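Onano Community Kitchen – Quarterly Safety and Equipment Inspection
Inspector: Bronisława Malinowski
Date of inspection: Saturday, September 28, 2024
Areas covered: main kitchen, dry store, dish room, rear corridor
Result: Pass with comments. Four items open, see end of sheet.

Marks used: OK, OK with comment, Action, N/A

1. Exits and access
1.1 Rear door opens fully without a key – OK
1.2 Corridor clear to full width – Action
Comment: Two flour bins and a folded cart were standing on the left side of the corridor. Clear width at the narrowest point was 38 inches. Bins moved to the dry store during the visit. The cart has no assigned place and will end up in the corridor again unless it gets one.
1.3 Exit sign lit, battery test held – OK
1.4 Floor mats flat, edges not curled – OK with comment
Comment: Mat at the dish room door is worn through at one corner. Usable until the next inspection.

2. Fire protection
2.1 Extinguishers mounted, pin and seal in place – OK
2.2 Gauge in green band – OK
2.3 Class K unit within reach of the fryer – OK
2.4 Hood filters seated, no gaps – Action
Comment: Third filter from the left was in backward. Turned and reseated. Grease on the inner lip suggests it had been that way for more than one service. Whoever washes the filters should check the arrow before putting them back.
2.5 Hood service tag current – OK with comment
Comment: Tag runs out at the end of October. Plorness has been asked for a date and has not replied.

3. Electrical
3.1 Outlets near sinks trip on test button – OK
3.2 Cords free of cuts, tape or exposed wire – Action
Comment: Cord on the countertop mixer (Covovov, older unit) has a split in the jacket close to the plug. Unit tagged out and placed on the top shelf of the dry store. Do not tape it. The newer mixer passed.
3.3 Panel door closes, breakers labeled – OK with comment
Comment: Breaker 23 is still labeled "spare" but feeds the dish room fan. Relabel.
3.4 Space in front of panel clear – OK
3.5 No extension cord in permanent use – OK

4. Small wares and utensils
4.1 Knives stored in rack or guard – OK
4.2 Cutting boards free of deep grooves – OK with comment
Comment: Two boards set aside for resurfacing. The rest can stay in use.
4.3 Plastic strainers and baskets free of cracks – OK
Comment: Checked by flexing the rim and looking along the holes against a light. Hairline cracks normally start between two holes near the handle and can't be felt with a glove on.
4.4 Squeeze bottles capped and date-marked – OK with comment
Comment: Marks on several bottles had rubbed off. Grease pencil does not last on soft plastic. Use the tape labels.

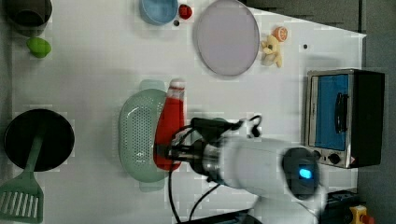

4.5 Glassware free of chips – OK
4.6 Can opener blade clean, no metal slivers – OK with comment
Comment: Blade is clean but dull. A dull blade is what makes slivers. Replacement is a Tsang part and there is one left in the drawer under the slicer. Order another when it is fitted.

5. Cold storage
5.1 Reach-in at or below 41 degrees F – OK
5.2 Walk-in at or below 41 degrees F – OK
5.3 Door gaskets seal on all sides – OK with comment
Comment: The reach-in gasket held a strip of paper on three sides and let it slip on the hinge side. Temperature is not affected so far. Recheck in October.
5.4 Raw food stored below ready-to-eat food – OK
5.5 Inside release on walk-in works – OK
Comment: Tested with the door shut and a second person outside.

6. Chemicals
6.1 All spray bottles labeled – OK
6.2 Chemicals stored apart from food – OK
6.3 Safety data sheets in binder – OK with comment
Comment: The sheet for the degreaser is for the previous product. Print the current one and discard the old.
6.4 Eyewash flushed and clear – OK

Open items
1.2 Assign a place for the cart
2.4 Filter direction – tell both shifts
2.5 Hood service date
3.2 Mixer cord – repair or discard

Items marked OK with comment stay on the sheet until cleared. Initial and date next to the item when the work is done, and leave the original comment readable.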